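Nouvelles | Essais et bancs

Catriona Crichton testait le kit Wuvier pour Derkik, à 60 euros la journée.
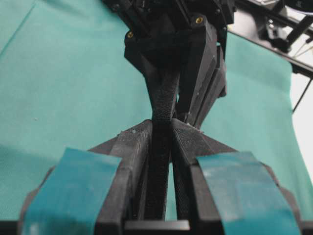 Elle relut la notice - quatorze pages, dont 4 en français.

« La bande passe d'une pince à l'autre », dicta-t-elle.
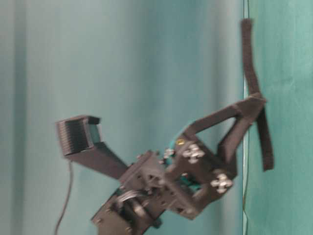

Hepburn voulait son avis avant mercredi. Elle hésitait sur la note.
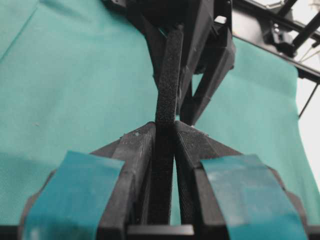
Gruvico vendait moins cher - mais sans le second bras. 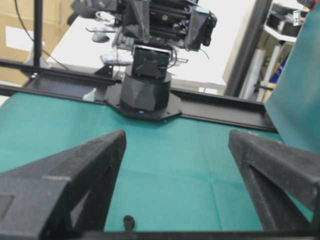

Photo : Derkik

Elle écrivit « à garder » et éteignit la lampe.

73 partages | Haut de page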